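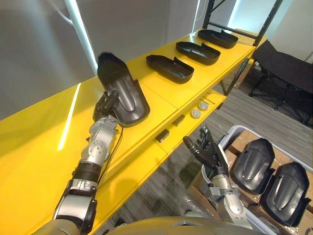
Does the rebooking desk stay open when every flight for the day has been canceled, one applicant asked after our last posting, and do the people on it get sent home without pay? The desk stays open. On a day with no departures it is the busiest place in the terminal, and everyone on the roster is paid for the full shift, including any hours when there is nothing left to rebook.

Bukonix is hiring for the passenger rebooking team at Nygård airport. We handle check-in, boarding and rebooking for airlines that don't keep their own staff here. There are 20 openings, all on the ground side. No flying is involved and no airline experience is required.

Job reference: 1788
Job title: Passenger Rebooking Agent
Location: Nygård airport, main terminal, landside and gates
Contract: 6 months to start, with permanent positions offered from within the team
Hours: full-time and part-time

What the job is

When a flight is canceled or runs late enough that people miss a connection, you find them another way to get where they're going. Most of the time that means a seat on a later flight with the same airline. Sometimes it means a seat on another airline, a bus, a train, or a hotel room and a fresh start in the morning. You look up the booking, check what the airline allows, tell the passenger what is available and issue the new ticket.

On a normal day the team works from the service desk by the check-in hall and covers late transfers at the gates. On a bad day, usually from weather, an air traffic control stoppage or a strike at one of the airlines, we may have more than 900 people to move before the last bus. You will work at least a few days like that. We'd like you to know it before you apply.

You will also:
– answer the airline phone line in quiet periods
– hand out meal and hotel vouchers and log them
– explain to passengers what they can claim and where to send the claim
– meet arriving passengers who need help getting to a connection
– write a short handover note at the end of each shift 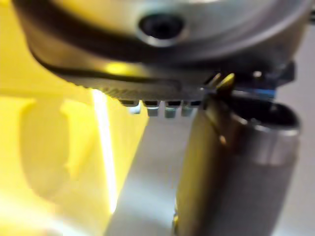

Agents do not decide claims for compensation. Those go to the airline. Your part is to give people the right form and the right address, and to note in the booking what happened and when.

Shifts

Early shift starts at 4:30 a.m. and ends at 12:30 p.m. Late shift starts at 12:15 p.m. and ends when the last departure has closed, normally 8:15 p.m. There is no regular night shift. If a flight goes badly late you may be asked to stay on – overtime is voluntary and paid at the higher rate from the first minute.

Rosters come out four weeks ahead. You can swap with anyone trained to the same level, and a swap goes through once the duty manager has signed it. Full-time staff work every other Saturday. Part-time staff can choose a pattern with or without weekends, and we fill those in the order applications are accepted.

If an airline we work for is on strike, our agents are not asked to do the work of the airline's striking staff. You rebook passengers and that is all.

What we're looking for

You need to be able to speak clearly to a line of tired people and keep your facts straight while doing it. Past work in a store, a call center, a hotel or a hospital front desk counts for a lot. You should type reasonably fast and be comfortable with two programs open at once. English is required. A second language is useful and earns a small monthly supplement after a short test.

You must be 18 or older, have the right to work, and be able to pass the airport background check. The check looks at the past five years, so please have the dates of your jobs, schooling and any time abroad ready. Gaps are fine if you can explain them.

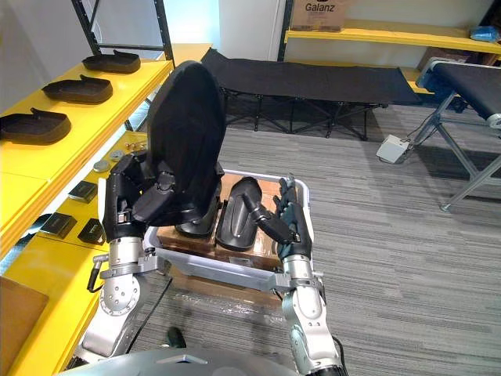
A driver's license is not required, but the first bus reaches the terminal too late for the early shift. Most of the early team drives or shares a ride. Staff parking is free in the east lot, a seven-minute walk from the staff entrance.

Training

Training is three weeks, paid at full rate. The first two weeks are in the classroom and cover fare rules, the Selteck booking system and passenger rights. The third is at the desk next to an experienced agent. There is a written test at the end, and you can take it twice.

Uniforms are supplied by Emesex and fitted during the first week. You provide your own black shoes.

How to apply

Send a resume and a few lines about why the job suits you to the Bukonix hiring office at Nygård, and quote reference 1788. Say whether you want full-time or part-time, and list any dates you already know you can't work. Interviews are held at the terminal and take half an hour. Applications are open until the end of July, and training starts the month after. If you applied last time and would like to be considered again, a short note is enough – we still have your papers.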